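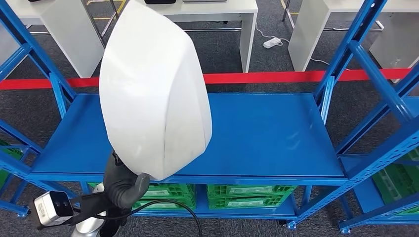
Call for Participants: User Evaluation of the Nudo Picking Kit

Plotau Automation invites warehouse and stockroom staff to take part in a paid evaluation of the Nudo picking kit, a robot arm and hand with sensors and control software for moving crates and boxed goods on open shelving. The kit is offered to small and mid-sized distribution businesses that do not employ their own robotics engineers. The evaluation will determine whether its setup procedure, screens and printed manual are suitable for that group.

Participants will work at our test hall in Stolov. The study is conducted for Plotau by Gál Usability Services, which is responsible for all scheduling, consent forms and payment. The call opens on May 19, 2025, and will close when all 19 places have been filled.

What participants will do

Each participant attends two sessions on separate days. In the first, you will set up a work area from the manual: enter shelf heights, teach the arm its resting position, and register the crate types in use. In the second, you will run a list of ordinary picking jobs, respond to a number of planned faults, and return the kit to a safe state after each one. An engineer is present throughout but will not help with the tasks unless there is a safety concern.

You will be asked to speak your thoughts aloud as you work. A written questionnaire and a short interview follow each session. Your speed is recorded, but participants are not ranked, and individual results are not passed to employers.

Who may apply

Applicants must be at least 18 years of age and have worked for one year or more in order picking, goods receiving, stock control or a similar role. You should be able to stand for most of a session and lift an empty crate to shoulder height. Please tell us in advance if you would need the work area adapted – in most cases this can be arranged.

No programming experience is required. Persons who have been employed by Plotau or by a dealer of its products are not eligible. Applicants who use a different robot system at work are welcome and should name it on the form.

Payment and conditions

Participants receive 817 euros after completing both sessions. Anyone who withdraws after the first session will be paid half of this amount. Travel within the region is reimbursed on presentation of tickets or a mileage statement. Closed, flat shoes are required in the test hall; safety glasses are provided.

Sessions are recorded on video and audio. Recordings are used only for the evaluation and will be deleted at the end of December. Participants may ask for earlier deletion at any time, without effect on payment.

How to apply

Please complete the application form at the Plotau reception desk or request a copy by mail, quoting reference 1314. Selected applicants will receive a consent form, directions to the hall and a choice of session times. Unsuccessful applicants will be notified in writing.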